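Cookie-Hinweis: Diese Seite verwendet Cookies. Mit dem Weiterlesen sind Sie einverstanden. Einstellungen | Verstanden

Gredari Lichtwecker L2
Kapitel 4: Aufstellen und Einschlafprogramm

Stand: 12/09/2019

Sie haben den Wecker ausgepackt und die Kurzanleitung weggelegt. Wir nehmen an, sie liegt jetzt unter dem Karton. Dieses Kapitel setzt voraus, dass das Netzteil steckt und die Uhrzeit stimmt (Kapitel 3).

4.1 Standort wählen

1. Stellen Sie das Gerät auf eine feste, ebene Fläche. Ein Bücherstapel ist keine, auch wenn er seit Jahren hält.
2. Der Abstand zum Kopfkissen beträgt etwa 71 cm. Wer näher herangeht, wacht früher auf, als ihm lieb ist.
3. Drehen Sie die Leuchtfläche zum Bett. Die Rückseite leuchtet nicht, wurde uns aber schon als defekt eingeschickt.
4. Verlegen Sie das Kabel so, dass niemand nachts hineintritt.

Hinweis: Unter Decken und Matten gehört der Wecker nicht. Bunte Bettwäsche stört das Programm dagegen nicht, auch Affengesichter mit breitem Mund werden zuverlässig geweckt. 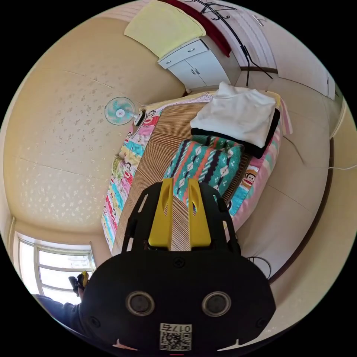

Leserkommentar zu 4.1: Bei uns stand er anfangs auf der Fensterbank, und morgens hat die Straßenlaterne gegen ihn gewonnen. Seit er auf dem Hocker neben dem Bett steht, reicht mir Stufe 2. Könnte man das mit der Fensterbank bitte in die Anleitung schreiben?

Wird hiermit erledigt: Die Fensterbank ist kein geeigneter Standort.

4.2 Einschlafprogramm einstellen

1. Halten Sie die Mondtaste gedrückt, bis die Anzeige blinkt.
2. Wählen Sie mit Plus oder Minus die Dauer. Ab Werk sind 900 Sekunden eingestellt; die Entwicklungsabteilung rechnet gern in Sekunden.
3. Bestätigen Sie mit der Mondtaste. Das Licht wird nun langsam schwächer.
4. Legen Sie sich hin. Dieser Schritt wird häufig übersprungen.

Achtung: Wird während des Abdimmens die Sonnentaste gedrückt, springt das Licht auf volle Helligkeit. Wer das Bett teilt, sollte die beiden Tasten vorher bei Tageslicht üben.

4.3 Gerät im Kinderzimmer

Aktivieren Sie die Tastensperre: Plus und Minus gleichzeitig drücken, bis ein Schloss erscheint. Die Lautstärke lässt sich im Menü »Ton« auf 20 begrenzen. Zwischen den Comicfiguren auf dem Laken darf das Gerät nicht übernachten, es wird im Betrieb handwarm.

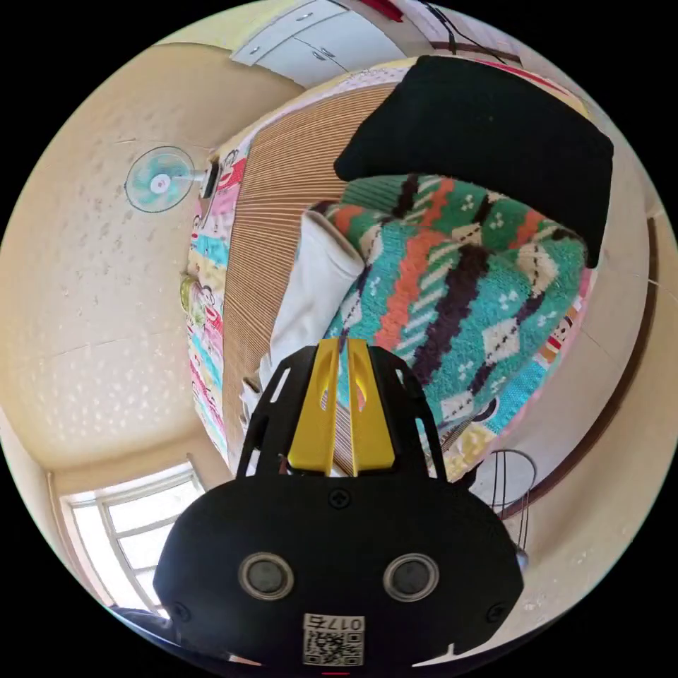
Ob die Tastensperre denn auch einen Stromausfall überstehe, wollte eine Leserin wissen, ihr Sohn habe nämlich den Stecker entdeckt. Sie übersteht ihn nicht. Nach jeder Unterbrechung muss sie neu gesetzt werden, ebenso die Uhrzeit. Die Weckmelodie bleibt leider gespeichert.

Weiter mit Kapitel 5: Weckzeiten am Wochenende

Das könnte Sie auch interessieren
- Skurnirmont Verdunkelungsrollo: Montage ohne Bohren
- Pranetti Nachtlicht: Akku tauschen
- Mandagi Luftbefeuchter: Entkalken im März
- Gredari L2: Häufige Fehlermeldungen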